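Clilow Supper Club - minutes, May 2026

I took the notes again, so blame me for the spelling. Marcelle Gilbert chaired and Mireille Courtois turned up with cake, and the meeting went better for it!

Money first. We have 3,039 in the account after the noodle night, and the Pavetti hall deposit is paid. I read that out twice and we moved on to the kitchen things.

Chopsticks took up most of the evening (I'm not kidding). Marcelle wants them kept standing up in the pink caddy with the dividers. Mireille would like the metal ones in a compartment of their own - she says they get lost among the black ones. Agreed, and I'll do the labels.
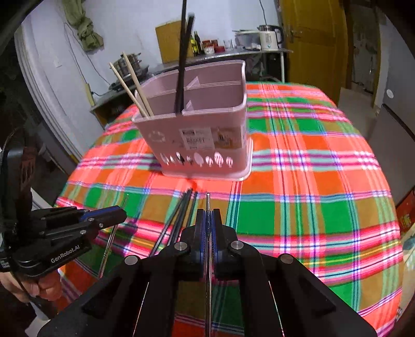 The pink caddy on the plaid tablecloth, chopsticks partly sorted.

We also talked about the tablecloth. I love it, Marcelle finds it a bit loud, and it's staying for the July supper.

Tickets for July: 69 places, five of them held back for the Vustley crowd. Mireille will call them and ask about allergies.

Still to do: I owe Marcelle the hall key, and she's pricing rice bowls before we meet again.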